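About Trevix

Trevix tests household robots for companies that would like to sell them. People send us software that is supposed to tidy a living room, and we find out what else it does to a living room. Most of this happens in simulation, where the carpet bill is zero.

We started with one client, Aerts, and a short contract to confirm that their cleanup controller was ready to ship. We were expected to run it, nod, and send an invoice. We ran it 100 times and it did fine, so we ran it 2000 times, mostly to use up the computer time we had already paid for. On 767 of those runs the robot let go of what it was carrying while still moving.

The cause was a timer. The controller decided that a grip had failed if the force reading didn't settle within 3 seconds. A box settles quickly. A container with something sloshing in it doesn't, so the software concluded that it was holding nothing, opened the gripper to try again, and then reported a successful pickup, which in a way it had been. The first 100 runs had used boxes.

Aerts took this well, after a week. The fix was a longer window and a check on finger position before release. The damage was one simulated floor, repeatedly. We would like to claim we went looking for the fault on purpose. We had set the object list to random and gone to lunch.

That contract turned into the company. Object lists are now random by policy, and lunch is still at noon.

What we do

Our main product is Hilolis, a set of simulated homes with furniture, clutter and a scoring system that assumes the worst. You supply the controller. Hilolis supplies the rooms, the things to be picked up and a log that records every dropped, tipped, crushed or politely ignored object. A task only counts as finished if the contents of a container finish it too. Clients ask us to relax this rule about once a quarter.

We also do fault reviews. If your machine has already done something regrettable in front of a customer, we rebuild the conditions, repeat the failure until it's boring, and write up what happened in words your managers can read. Our reports have a section called "What the log said" and another called "What happened." They are rarely the same length.

What we got wrong

It seems only fair to include ours. In February 2019 we released a version of Hilolis in which liquids had no weight. Everything passed. Scores went up across every client, several of them sent us cheerful emails, and we were pleased with ourselves until June. Then Dilletti, who make the arms, asked why a full bucket and an empty one put exactly the same load on the wrist. We withdrew the scores and reran the tests at our own expense. The cheerful emails are kept in a folder, and new employees read them in their first week along with the fire exit plan.

The carrying task is still the one that catches most newcomers, and it's the first we run on any controller.

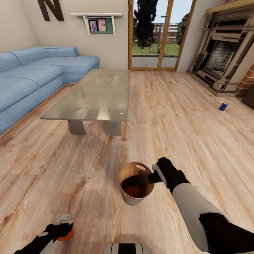 Dilletti would add that the load question took one line to ask and that our answer ran to several pages, most of them about us. They now get each new version of Hilolis before our clients do, and have asked that we keep sending it with the liquids switched on.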